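From: Feven Alemneh
To: bench-robotics list
Date: 2021-12-14
Subject: Re: [bench] Tube transfer task, run sheet and open problems

Gadisa Hailu wrote:

> Two questions before I sign our team up for the spring round.
>
> First, the run sheet on the club page still says the tube transfer
> task is scored from the moment the gripper closes. Shewit told me
> it's scored from the first arm motion. Which one is current?
>
> Second, we can't get repeatable insertions. Our right arm gets the
> tube over the correct well and then touches the rim of the hole on
> the way down. We have re-taught the well positions twice. It got
> better for a day and then drifted back. Is anyone else seeing this,
> and can somebody post what their bench looks like? The drawing in
> the rules has no pipette stand in it and I don't know how close to
> the rack ours is supposed to be.
>
> Gadisa

Gadisa,

Shewit is right. The clock starts at first arm motion. The change was agreed in September and I never moved it to the club page. I will fix the page tonight. The time limit per attempt is 90 seconds, same as before.

On the second question, yes, we had the same symptom. Long answer follows, with pictures of our bench. Henok and I run the task controller (the one we call Zuver). Zinash does the teaching and keeps the position files.

1. Bench layout

The rules fix the rack and the stand relative to each other but leave the arms to the team. We put the stand behind the rack and leave the pipette hanging on it for the whole attempt, even though the tube transfer task never touches it. The pipette task comes right after and you don't get time to reset between them.

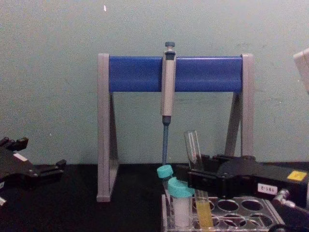

Clearance is the main thing to get right at this spacing. The first layout we tried had the rack pushed further back, and the planner spent most of its time finding paths around the stand. Look at where the pipette shaft comes down relative to the capped tube that is leaning in the rack: the end of the shaft is hidden behind the teal cap from that angle. A chest-height view like that one is no use for judging the gap, so measure it from the side with a ruler. Our planner treats the pipette as a box that is wider than the real thing, and we have not had a collision with it since that went in.

The leaning tube is a separate matter. A capped tube that is narrower than its well will lean, and the rules allow it. Your code should not assume that every tube axis is vertical. Ours did until October.

2. Why insertions drift

We logged 400 insertions over the fall. Of those, 29 made contact with the edge of the well. The contacts came in groups, nearly all of them in the second half of a session, and that is what made us stop blaming the taught positions.

The causes we found, largest first:

a) Grip height. If the fingers close higher on the tube, any small tilt in the grip becomes a larger error at the bottom end. We now close at a fixed height measured from the rack top plate. Before that we used the rim of the tube as the reference, and the vision code is poor at finding a clear glass rim against a black table.

b) Cable drag. The gripper cable needs slack, but a long loop can lie on the tabletop and pull on the gripper as the wrist turns. Check it at both ends of the travel, with the arm powered and holding position.

c) The rack moving. An acrylic rack on a smooth bench slides when a tube catches the edge of a hole. After one contact every later insertion is off by the same amount. This explains the grouping in our log, and I suspect it explains your drift as well. Before you re-teach anything, mark the corners of the rack on the bench and check them after each contact.

We have not fixed the rack down, because the rules say it has to be free to move. Zuver re-measures two corners of the top plate before each insertion instead. It costs a little time per tube and was worth it.

3. Sequence we use for one tube

Step 1. Both arms to the ready position, grippers open. Left gripper parks to the left of the stand and stays there. It has no job in this task, and parking it further out puts its elbow near the joint limit.

Step 2. Right gripper approaches from the right at low speed, fingers level.

Step 3. Close on the tube, wait for the force reading to settle, then lift straight up until the bottom end is clear of the rack.

Step 4. Pause and re-measure the rack corners while the tube is up.
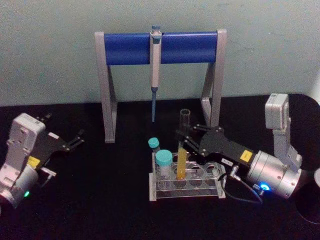
Step 5. Move over the target well. No rotation of the wrist during this move.

Step 6. Lower in two stages. Fast until just above the top plate, then slow through both plates. If the force goes over the threshold, stop, go back up to the step 4 height and measure again. Two retries, then abort and log it.

Step 7. Open the fingers only as far as needed to release, back out to the right, return to ready.

The small opening in step 7 matters if there is a tube in the next well. A full opening will hit it.

4. Two tubes in one column

The part of the task that costs people points is the column with a tube in both wells, front and back. Finger width is what decides it, and a team with wide fingers has to choose which tube goes first. On our bench the empty glass tube stands behind the yellow one, as seen from the head camera.
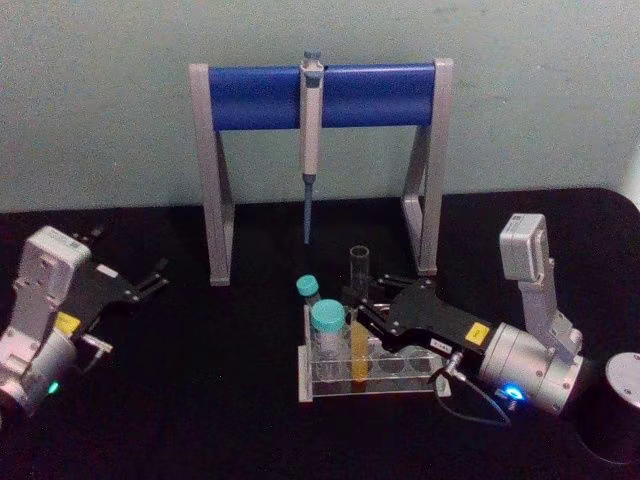
Color helps the detector more than any tuning we have done. Henok trained it on the club image set plus our own pictures, 1313 in total, and it still does much worse on empty glass than on anything with contents. In the view from the head camera the yellow-orange liquid stands out from the table, while the empty tube next to the gripper is mostly a rim and two faint edges. We therefore locate the yellow tube first and use the rack geometry to predict where the empty one should be, then search a small window there. Searching the full image for the empty tube gave us false hits on the wells and on the edges of the acrylic.

If you use the same trick, be careful about the case where the yellow tube has already been moved. The prediction has to come from the rack corners then. We lost an attempt at the Serance meet to exactly that.

5. Files

The position files, the log format and the corner measurement code are in the club repository under the Gebreyes folder. Take the newest set only. The older ones use the tube rim as the height reference and will put the fingers too high. Zinash has asked that people not edit the files in place - copy them to a folder with your team name.

The force threshold in the config is for our finger pads. Start lower and raise it until free-air moves stop tripping it.

6. Still open

- The leaning tube. We can detect the lean from the cap but we do not correct for it when gripping. Jillska's team said they had something working. If one of you is reading, please post it.
- Whether a retry in step 6 counts as a second attempt. The rules don't say. I have been counting it as the same attempt as long as the tube stays in the gripper. Shewit, can you rule on this before sign-up closes?
- Lighting. Our bench is slightly dim and the wall behind it is uneven in brightness. I don't know how much of the empty-glass problem goes away with a better lamp. Gadisa, if yours is brighter I would like to see your detection numbers on the empty tube.

Send the log from one full session when you have it, including the runs with contacts. The raw file is fine.

Feven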